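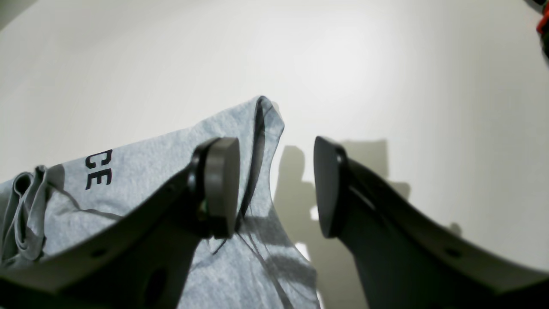 Shirt flattening: wrist cams or overhead cam for training? Results don't make sense

Home Topics Unanswered Tags Log in

kneath_bench
Two arm setup, imitation learning, one job: get a crumpled gray tee flat on the table so the folding policy can take over. Collected 43 demos by teleop. Trained once with all views, once with overhead only. Same seeds, same training length, 30 trials each on the Dekine eval sheet. Overhead only got 6 more successes. I expected the reverse, the wrist views are where you see whether the pad is on one layer or two. 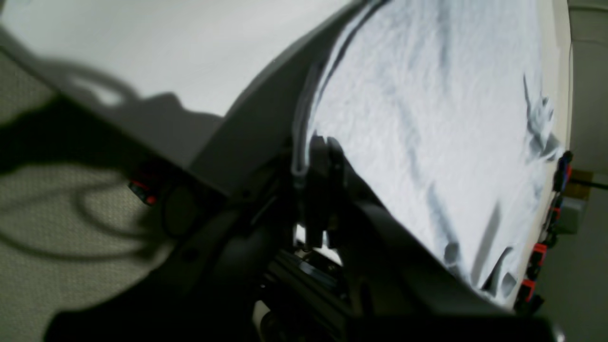

Loss looks fine on both. Failures with all views are mostly the arm closing early, a bit short of the cloth, then carrying on like it has it. Is this a known thing or did I mess up the comparision? Shirt starts in a random heap every trial, I don't reset it to a fixed pose.

drenow42
Had the same with towels. Random heaps are your problem imo. 30 trials with random starts is noisy, 6 could be luck. Save 30 start states as overhead stills, match the heap by eye to the still before each trial, run both policies on the same set. Takes forever. Do it anyway.

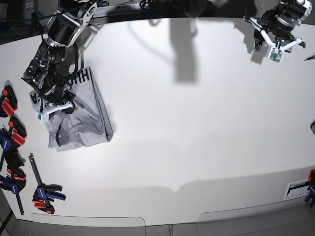 Photo: Breriseo Cloth Notes

Also score coverage, shirt area seen from overhead divided by area when fully flat. Yes/no success throws away most of what you measured.

And check for shadows. Arm shadows on a white table move with the arm, wrist view can latch onto that. Try brightness jitter on the wrist images only.

pinchpoint
what he said, more demos too. 43 is low

lowtack
Don't just add demos, look at what's in them. Early closing = your operator closes early, or the gripper command is logged ahead of the images. Plot both on one time axis. Ours were off by a few frames, fixed it, retrained, wrist views came out ahead on coverage. 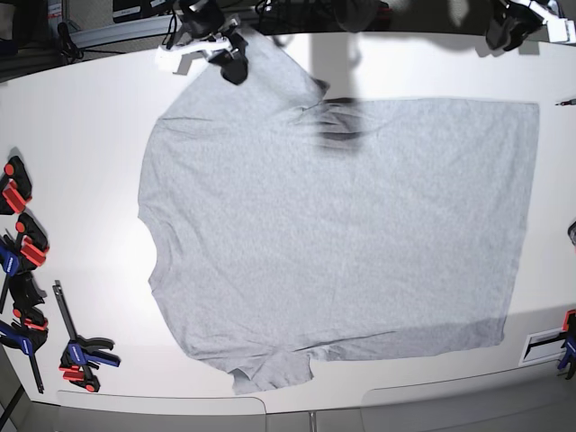
Get your flat area number from a shirt laid out by hand, sleeves out, and use that for every trial. Same shirt obviously. Then drop out the wrist images at random in training so the policy can't lean on them for everything. If the gap is still there after teh timing fix, post the curves.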